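Stripping and resetting the spare bed

Posted in: House, Textiles
Filed in July

The spare bed gets a full reset twice a year, plus a partial one after every guest. I have written about the main bedroom before (the post on slat spacing is still the most read thing on this site, at 2,407 visits), but the spare bed has a different set of problems. It is used in bursts. It sits for weeks with nobody in it, collects dust along the wall side, and then has to be ready on short notice when my brother-in-law decides the drive home is too long.

What follows is the procedure I have settled on, with the parts that changed this year.

Stripping

Start at the foot and work up. If the fitted sheet is pulled from the head first, the elastic snaps toward the headboard and drags whatever lint is in the corners into the gap behind the mattress. From the foot, the sheet can be folded over on itself as it comes, with the used side in, and carried out as a bundle.

The flat sheet and the pillowcases go in the same load. The blanket goes in separately. I used to combine everything in one wash and the result was a blanket that wrapped around the sheets and kept the middle of the load from rinsing. You could feel it on the pillowcases, a stiffness along the hem where detergent had stayed in the seam.

Wash temperature for the cotton is 40 degrees Celsius on our machine, which is a European front loader and does not know about Fahrenheit. Higher than that and the fitted sheet loses length. I measured this on the previous set: it came up short at one corner after a year of hot cycles and would not stay under the mattress overnight.

The cover

The mattress itself wears a quilted cover, and the quilted cover is where most of the work is. Quilting holds things. Dust settles in the low points, hair gets caught at the stitching, and the surface does not give them up to a quick brush with the hand.

I vacuum it with the upholstery head, no beater, suction at the middle setting. Full suction lifts the top fabric into the nozzle and stops the head dead. The passes go along the length first, then across the width, overlapping by half the width of the head. The border at the side gets its own pass with the narrow tool, run along the seam where the top panel meets the side. That seam is the dirtiest line on the entire bed and I ignored it for years.

Creases in the cover are a separate question. Some of them are only slack in the fabric and can be smoothed by hand, pushing from the center to the edges. Others are set into the padding and come back within the minute. I have stopped fighting the second kind. A fitted sheet with decent tension hides them, and in my experience a sleeper does not feel them through it. My test here is limited to myself, 2 nights, no complaints.

Spots are treated with a teaspoon of dish soap in a bowl of cool water, applied with a cloth that has been wrung out hard. The amount of water matters more than the amount of soap. A padded surface that takes on too much water dries on top and stays damp underneath, and the smell arrives later. After spotting I leave the bed bare with the window open until evening. 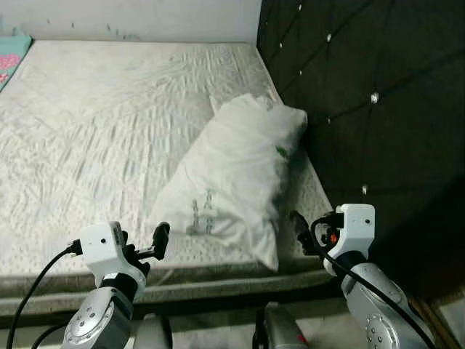

Spare bed with the sheets off, pillow back on the quilted surface.

The headboard

The headboard is dark charcoal fabric, tufted in a diamond pattern, with a sparkling rhinestone button where the seams cross. It was not my choice. It came from Bokgate, in a color they called something other than gray, and my wife liked it enough that the discussion was short. I have come around on the fabric. I remain neutral on the rhinestones.

From a maintenance point of view, a tufted headboard has three zones. The flat of each diamond is easy: a lint roller, one pass, top to bottom. The seams need the soft brush attachment, held at an angle so the bristles run down the line of stitching instead of across it. The buttons need a dry cotton swab worked once around the rim. Dust packs in there and dulls the stone, and a vacuum nozzle pressed against a button will sooner or later loosen it.

On that subject: check each button by touch while you are there. It should resist a light twist. If one turns freely, the thread behind it has stretched, and it is much less work to tighten it at that stage than to find the button under the bed in the fall. I fixed one last winter with upholstery thread and a long curved needle. The knot has held. The repair took longer than it should have, mainly because I had to pull the headboard off its brackets to reach the back, and then had to find the hex key for the brackets.

Do not use a damp cloth on the dark fabric unless you intend to do the entire panel. A single wiped area dries with an edge to it. I know this from the lower corner, where I removed a fingerprint of hand cream and replaced it with a larger mark in the shape of a cloth. It went away after I dampened the full panel evenly and let it dry.

Pillow

The pillow is white and has some printing on it, which is of no consequence once it has a case on. It gets the following treatment: hang outside over a rail if the day is dry, turn after an hour, beat lightly on both sides, bring in before the air cools. If the day is not dry it goes in the dryer with no heat and a pair of clean tennis balls.

The test for whether a pillow is finished is well known, but I will repeat it. Fold it in half and let go. If it opens by itself, keep it. If it stays folded, the filling has collapsed. Ours opens, slowly. I give it another year.

I washed the previous pillow in the machine against the advice on its label, and the filling gathered into lumps that never fully separated. The label was right. I now air the thing often and wash it almost never, with a zippered protector under the case to take the wear.

The blanket and the wall side

The wall side of the bed is the awkward one. There is not enough room to stand there, so anything that needs tucking has to be tucked by kneeling on the mattress and reaching down. I pull the bed out by the width of my foot before starting, do the wall side first, and push it back when the sheet is on. The wall has picked up a few marks down low. I have tried a melamine sponge on one of them and it took off the mark along with the sheen of the paint, so I have left the rest until we repaint.

Dinesh Weerakoon, who reads these posts and sends corrections, wrote to me after the slat article to say that felt pads on the bed legs would let me slide the frame out without lifting. I fitted them in the spring. He was right about the sliding. The drawback is that the bed now also slides when somebody sits down on it hard, so I have added a rubber stop behind each of the two head-end legs. The stops are sold by Plistent in packs of 5, leaving me with three in the drawer.

Making it up again

Order of operations, for the record:

Protector first, if one is being used. Smooth it before anything goes over it.

Fitted sheet, wall-side corners before the open-side corners. The last corner is always tight. Lift the mattress corner with one hand and bring the elastic under with the other. Pulling only on the fabric is how the old set tore.

Flat sheet with the wide hem at the head, printed side down if it has a print, so that the print faces up when the top is folded back.

Blanket, set a hand's width down from the head of the mattress.

Pillow last, with the open end of the case facing away from the door. This has no technical basis. My mother did it that way.

If no guest is expected I stop before the fitted sheet. A made bed in an unused room gathers the same dust as a bare one, and it all has to be washed again before anyone can sleep in it. The clean set stays folded in the closet, inside one of its own pillowcases, so there is a single item to grab at eleven at night.

Open items

The side border of the mattress is a slightly darker gray than the top, and I can't tell how much of that is the fabric and how much is age. I plan to clean a short length at the foot end and compare.

The window in that room faces the afternoon sun, and I want to know whether the charcoal fabric is fading. I have pinned a strip of card over a small area at the back edge of the headboard and will look at it next July.

I also still owe a reply to the reader who asked about rotating a mattress end to end when one end is permanently against a headboard. Short answer: yes, rotate it, at each full reset, and get a second person for it. I did it alone once and took the lampshade off the wall.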